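Play corner notebook - Pretura room
February, started 9:40

Picking up from the last entry. Liliana Donati wanted the toy corner weighed and sorted before the Himedska order goes in, so that is most of today.

Kitchen scale zeroed with the empty tub on it. Full set of painted blocks, first weighing 1,163 g. Took out the ones with bad corners and weighed again, 1,094 g. The rejects are in the paper bag on the shelf, don't put them back in the tub. A light sanding might save two of the long ones. The triangles hold up better than I thought, the paint is only worn at the points.

Wall covering: the plaid still looks good down at floor level. Metal trim is tight all along. I pushed on it every hand's width and nothing moved. Valentini quoted for replacing the trim and I don't think we need it this year.

Floor: wiped once with plain water, once with the diluted cleaner (100 ml to the bucket). The fine scratches stay whatever I use. Leave the polish alone until Kuvville answers about which one is safe on this surface.

Bear: spot cleaned the legs, brushed out when dry. The sweater stays on, the neck is too tight to get it over the head without pulling the seams. Liliana would like a second sweater. Not urgent.

Sand timer: ran it three times against my watch. It was slow on the first run and the same on the other two, so I'm calling it fine for turn-taking. Wouldn't use it for anything else.

To do
- ask Himedska if single blocks can be bought or only the box of 600
- more triangles if they can, we are always short
- label for the tub lid
- USB adapter to go back in the desk drawer, it doesn't belong with the toys

Stopped at 11:15. Blocks and bear by the plaid wall: 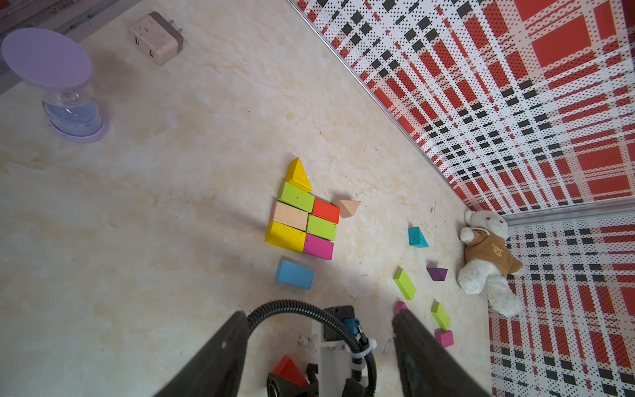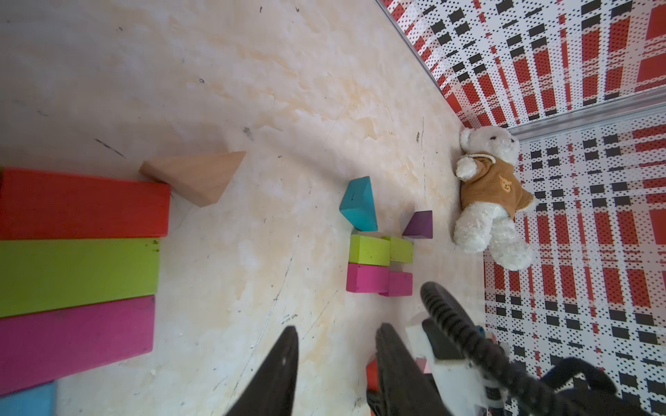
Page last changed: February, 11:52 by ldonati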